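Search this site Go

KITCHEN INSPECTION, COMMUNITY HALL, FLALTARD
Monday, September 30, 2019
Inspector: Natália Sequeira
Present: Judite Marinho

1. Hand wash sink: OK. Soap and paper towels in place.

2. Refrigerator: OK. The thermometer hangs on the middle shelf. The log has no entries for 2 days in March. Please write also the days when the kitchen is closed.

3. Fire extinguisher: NOT OK. The tag is out of date. Armindo Tavares will call Bastos for the service.

4. Metal surfaces and fittings: OK, with comment. Polished steel shows every finger mark, so wipe with a dry cloth after the wet one. Where black parts have scratches, clean with a soft brush and do not scrape.
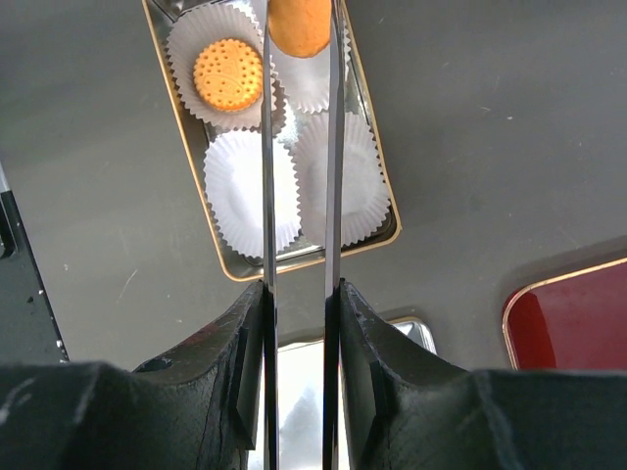
Item 4. Polished metal, and scratches on the black part.

5. Electric outlets: OK. The one near the door is a little loose in the wall but the cover is whole. To be checked again at next visit.

6. Dry store: NOT OK. Two bags of flour were standing on the floor. Everything must be on the shelf, also when it is only for one afternoon.

7. Baking and serving area: OK, with comment.
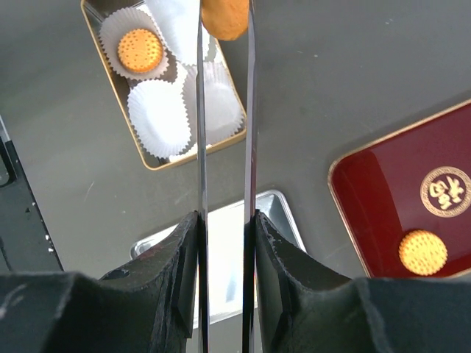
Allergen labels are the point I ask everybody to improve. The hall sells baked goods at the Mesport fair, and a visitor cannot know by eye what is inside. When trays and round cookies are laid out on the dark gray tabletop like so, each tray should have its own card with nuts, milk, egg and wheat written in full words. Iolanda Barros has the blank cards in the office.

8. Exit door: OK. Opens fully from inside. Keep the chairs away from it.

Next visit after items 3 and 6 are corrected.

Contact | © Flaltard Community Hall | Back to top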